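## Occluded targets: does the wrist-yaw prior help or is it a tuning artifact?

**kettlegrad**

Reran the Prudholm baseline with the yaw prior on. 240 trials, same table, same checkpoint, only the prior changed. Grasp success went up on free-standing objects and was flat on anything touching the container. The Calimlim writeup claims a gain on both. Anyone reproduced the second half?

**nastir_lab2**

Partly. We see a gain on contact cases, but only after dropping episodes where the detector lost the target for more than 11 frames. Without that filter it disappears.

**kettlegrad**

Then the filter is your result. Those are the hard episodes.

**nastir_lab2**

Disagree. If the detector has no box, the prior has nothing to condition on. You would be scoring perception and calling it grasping.

> Those are the hard episodes

Some are. Most of ours were exposure flicker on a white table.

**j_cabrera**

Jocelyn Cabrera, Trosotcombe. We trained on 439 demos and logged both numbers, filtered and unfiltered. Please report both. The Calimlim appendix gives only the filtered one and doesn't say so until the second footnote.

Start state from our place-in-basket set:

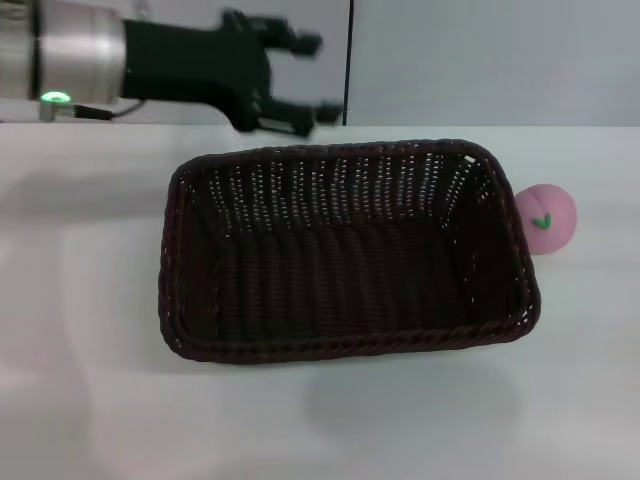 Our failures cluster by which side of the container the target is on, and the yaw prior doesn't see that. It takes the object box and the wrist pose, nothing else. With the peach tucked behind the right rim and the gripper starting over at the upper left, the visible part of the fruit gives a box that is too narrow, and its center shifts away from the basket. The prior then picks a yaw for a smaller object. Masks with amodal completion fixed over 90 percent of these for us. I'd call that a perception fix, so I am mostly with nastir_lab2 on the cause, but not on the filter.

**kettlegrad**

Did you retrain with the completed masks or swap them in at test time?

**j_cabrera**

Test time only. Retraining is queued for Thursday.

**nastir_lab2**

Fine, I'll post unfiltered numbers too. Does the dark weave hurt your mask edges? Ours bleed into the rim.

**j_cabrera**

A little, on the shadow side. Haven't measured it.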